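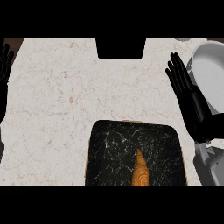

By the Equipment Desk Editor, Listside Newsletter

Budget season is back, and with it the annual question of how many fingers we can afford. The simulated kitchen has settled part of it. Two black hands, a marble countertop and a black marble board cost us one software license and a lot of fan noise. Buying the same pair in metal is another line on the spreadsheet, and that line has been highlighted in yellow since May.

The quote from Proredia lists 260 separate items for a two-handed setup. Item 97 is a bag of screws. Item 100 is a second bag of screws, described as "recommended." Shipping is extra, and so is the crate, which they would like back.

Corkenex will rent us a comparable pair for $2,793 a month, wrist mounts included, training day not. Rent for long enough and we will have paid for the hands without owning so much as a thumb. On the other hand (sorry), a rental goes back when it breaks, and our record with moving parts is what it is.

The plan for now is to stay in simulation through the end of the quarter. Dropping a bowl there costs nothing, and the countertop never needs resealing. Hosseinzadeh, our test kitchen project, gets first claim on real hardware after that, provided it can show the other departments what it needs ten fingers for.

If your group wants a share of the rental, send in your hours before the budget closes. Please include power, floor space and spare parts. Last year four groups forgot the table.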